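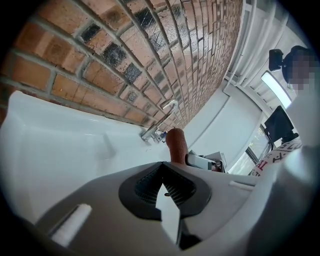 Penodwood Retires Its Oldest Water Bill, Introduces One That Can Be Read

New statement arrives in June and fits on 2 pages, one of which is mostly blank on purpose

PENODWOOD. The Penodwood Water District announced today that it will stop sending customers the bill it has been sending them for longer than anyone in the billing office has worked there. Beginning in June, households and businesses in Penodwood and the Pinden service area will receive a redesigned statement showing how much water they used, what it costs and when the money is due, in that order and in type large enough to see.

The current bill, known internally as Form 1002, runs to four pages and contains 75 separate abbreviations. The District knows this figure is correct because a staff member was asked to write them all down. Several could not be explained. One, "ADJ-R," has appeared on every bill in the Halvorsen Street billing zone for years with a value of zero, and will now be allowed to rest.

"We have always believed our customers were entitled to a complete picture of their account," the District said in a statement. "We have since spent an afternoon trying to pay one of our own bills, and our thinking has developed."

What is changing

The amount due will appear at the top of page one. On Form 1002 it appears on page three, beneath a table of seasonal rate factors and beside a smaller number that looks a lot like the amount due. Many customers have paid the smaller number. They will be pleased to learn that it was the meter reading.

Water use will be shown in gallons. The District has previously reported use in units of one hundred cubic feet, a measurement with a long and respectable history among people who sell water. Customers who have grown attached to the old units may request them by phone.

A simple bar chart will compare each month with the same month a year earlier, so that a running toilet can be noticed by its owner before it is noticed by the collections desk. Anyone whose use jumps sharply will also find a short note on the bill suggesting a few things to check, starting with the toilet.

Late notices will no longer be printed in red capitals. Testing with a group of customers showed that red capitals were read as an advertisement and thrown away.

What is not changing

Rates. The District wishes to be very clear on this point, having seen what happens when a utility sends out a cheerful announcement. The base charge and the price of water stay where they are for the rest of the billing year. Account numbers also stay the same, including the extra dash, which turned out to be holding up part of the software.

Automatic payments will continue without any action by the customer. Paper checks are still welcome, and so is the drop box outside the main office, although the District asks once more that it be used for payments only. Library books should go to the library, which is across the parking lot and has its own slot.

How it was done

The new statement was designed by Tunusard, a small print and forms studio, over 2 rounds of customer testing. In the first round, participants were given Form 1002 and asked to find the due date. The session had been scheduled for an hour and was extended. In the second round, participants were given the new bill and asked the same thing, after which there was time left for coffee and a lengthy discussion of the taste of the water, with notes forwarded to the treatment plant.

The cost of the redesign was covered within the existing printing budget. Shorter bills use less paper and less postage, a discovery the District would have liked to make sooner.

Getting used to it

Customers will receive one last Form 1002 in May, together with a one-page guide to the new statement. The guide has no abbreviations. Large-print and Spanish versions of both the guide and the bill are available on request, and customers who already receive large print do not need to ask again.

Staff will be at the front counter until 6 p.m. on weekdays throughout June to answer questions about the new bill. They are also willing to look at old ones, within reason.

About the Penodwood Water District

The Penodwood Water District supplies drinking water to homes, schools and businesses in Penodwood and Pinden. It maintains the mains, the meters and the pump station on Halvorsen Street, and it reads every meter once a month, dogs permitting.

Media contact: Office of Customer Information, Penodwood Water District. Calls are returned the same day if received before noon. Sample copies of the new statement are available to reporters, as is a small supply of Form 1002 for anyone who enjoys a challenge.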